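4.3 Floor Pickup Task (Bedroom Layout)

Practice for the Lakden club round. Allow 15 minutes per run, not counting setup.

1. Load the profile named Plerkia on the operator laptop.
2. Bring both arms to the ready pose at low speed.
3. Place the bin next to the foot of the bed, with a fresh bag folded over the rim. 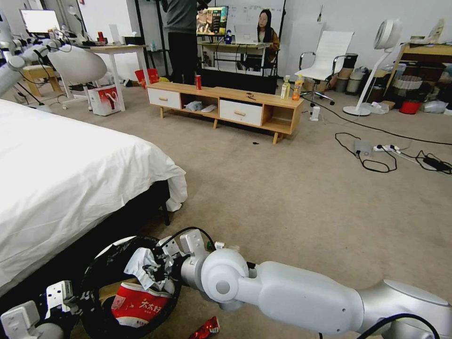 4. Check that the speed limit is set to 17 percent. New operators stay at this setting until Nuria Fikre signs their card.

CAUTION: Keep hands out of the reach area while the arms are powered. The stop button works from either desk -- test it before each session.

5. Pick up the nearest item first. Close the gripper slowly and lift straight up.
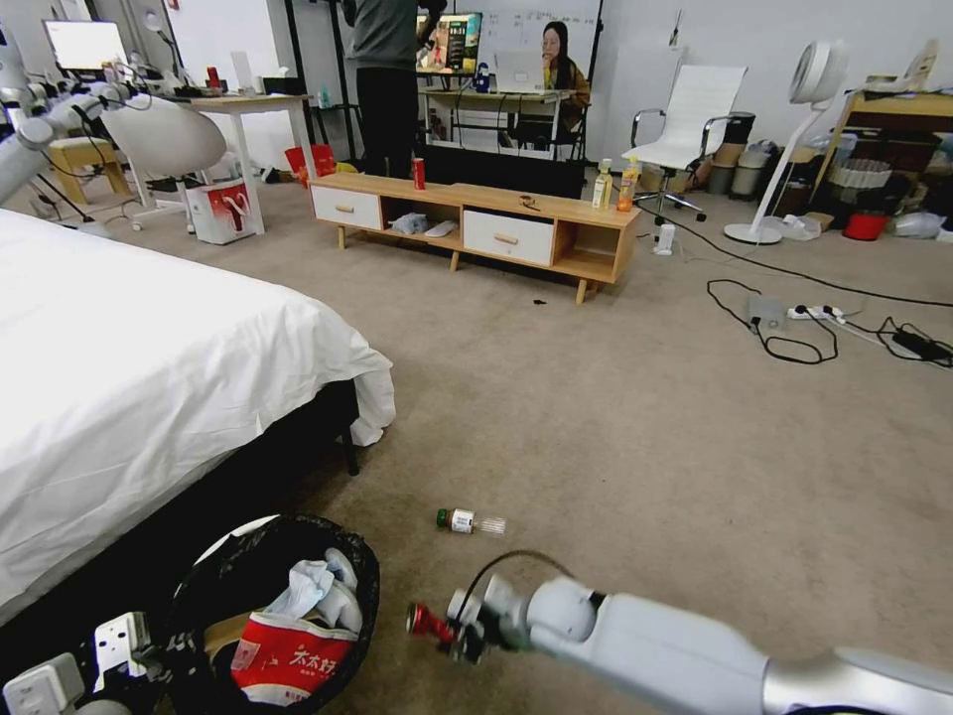
6. Hold for one second, then move over the bin and open. If an item drops outside, pick it up again. Do not restart the run.

Note: Error 137 means a wrist joint is near its limit. Back off and try from another angle. 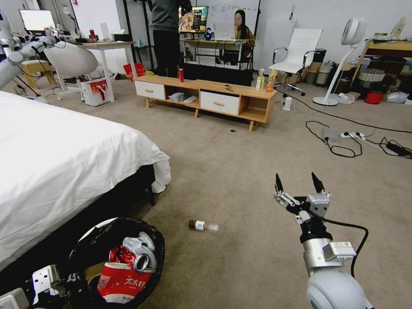 Bottles need a different grip from paper and wrappers. Approach from above and close across the narrow side. With a clear bottle lying on its side, like the one on the carpet, line up on the dark green cap -- it is easier to find on the screen than the body.

7. Save the run and enter your name in the log.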